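Trimemis Project: Progress Report to the Aton Fund
Teaching pick-and-place tasks by remote control
Reporting period ending in August
Prepared by the project lead, Momcombe workshop

1. Summary

The grant pays for one year of work on teaching a robot arm simple table tasks by having a person steer it through them. This report covers the second part of that year. We now have 1011 recorded demonstrations that passed review. The recording station has been stable since the cable mount was changed, and two of the three planned tasks are fully recorded. The third is behind schedule for reasons given in section 4.

Spending is within budget. We are asking for one change, described in section 6.

2. How the demonstrations are recorded

The operator sits at a desk with a hand controller and steers the arm. Each demonstration starts with the arm at its rest position and ends when the operator presses the stop pedal. The controller readings, joint positions and camera views are saved together under one run number.

Two views are kept for every run. One comes from a fixed camera that looks across the table and the other from a small camera at the wrist. In the last report we said we might drop the wrist view to save storage. We have decided to keep it. When the gripper comes down over a plate, the fixed view often loses the tips of the fingers behind the housing, and reviewers then have to guess when the grasp began.

The table and the backdrop are covered in green cloth. Plates and fruit are moved to new positions between runs according to a printed layout sheet. We use 38 layouts, and each one is repeated by more than one operator.

3. Work at the table

The plate and fruit station, in fixed and wrist views:
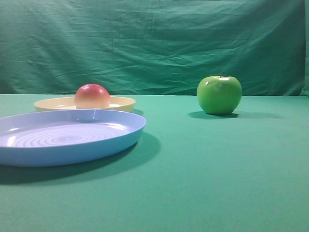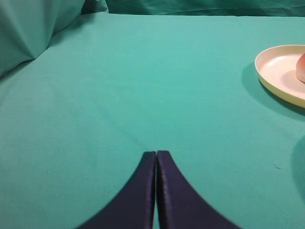
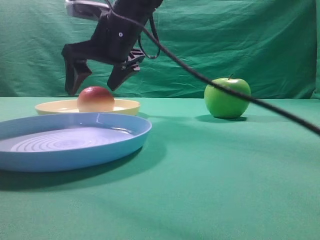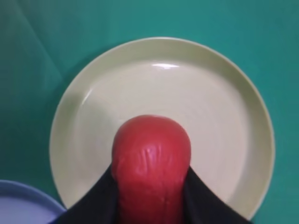
Photos: Trimemis project, Momcombe workshop

The plate tasks were chosen because they are short and easy to judge. An item is either on the right plate at the end of the run or it isn't. The rim matters more than we expected when we wrote the proposal. Operators have to bring the fingers down steeply enough to clear it, and new operators tend to come in too flat. We added a practice session for this, and each new operator now completes 20 unrecorded runs before any of their work is kept.

Operators were also told to slow down in the last part of the approach. Fast approaches looked fine to the person steering but left too few useful camera views near the moment of contact.

4. Problems and delays

The gripper cable was the main source of lost time. With the first mount it pulled on the wrist when the arm reached across the table, and the operator would correct for the pull without noticing. Those corrections ended up in the recordings. Rezaei supplied a new mount with more slack, and we recorded the affected runs again. The cable still passes in front of the fixed camera in some arm positions. We have left this alone for now, as the wrist camera covers most of those cases.

The second problem was lag in the hand controller, traced to the computer that was also saving the camera files. Saving has been moved to a separate machine. Nine sessions were discarded as a result.

The third task, moving an item from one plate to another, is nearly 9 weeks behind. It was held back until both faults were fixed.

5. Review and early tests

Every run is watched by a second person, who marks it as kept, kept with a note, or rejected. The most common grounds for rejection are a dropped item, a plate pushed out of place and a long pause in the middle of a movement.

We have trained a first model on the finished tasks. It reaches for the correct item in most layouts it has seen before. It is weaker when plates overlap from the fixed camera's point of view, and it sometimes closes the gripper too early. We don't consider these results ready to share outside the project. Full test figures will be in the final report.

6. Next period and request

Recording of the third task has started and will take priority. After that we plan to collect a small set of correction runs, in which the operator takes over from the model just before it makes a mistake.

We ask permission to move the unspent travel money to operator hours. The total grant would not change. A revised budget sheet is attached, and we would need an answer before the next payment is released.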